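Remura build, home arm project
Minutes 2024-05-11, notes by Gerasimos Stamatopoulos

Both arms powerd up. Budget left: 117. Item 1, bags. Agreed thin plastic stays on the task list, mesh facing kept on these fingers. 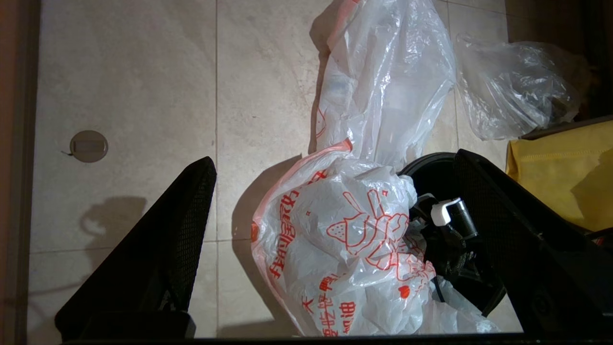 Wrist view, printed bag at the fingers

Item 2, bin lining. Wants a slower approach near the rim. Ostermann bracket quote still outstanding, chase. 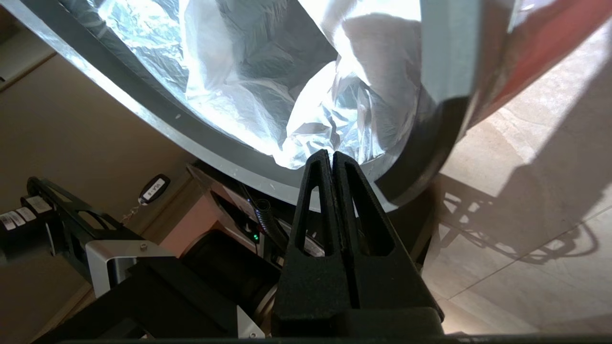 1 min read

Item 3, small parts. Thin ring flat on tile is the hard one. Try 10 goes per height, log teh lot, tips closed to start.
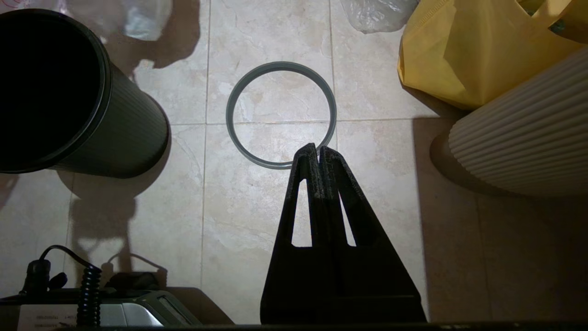 Actions
GS: cable ties, log sheet, ring trials. Rest carried over.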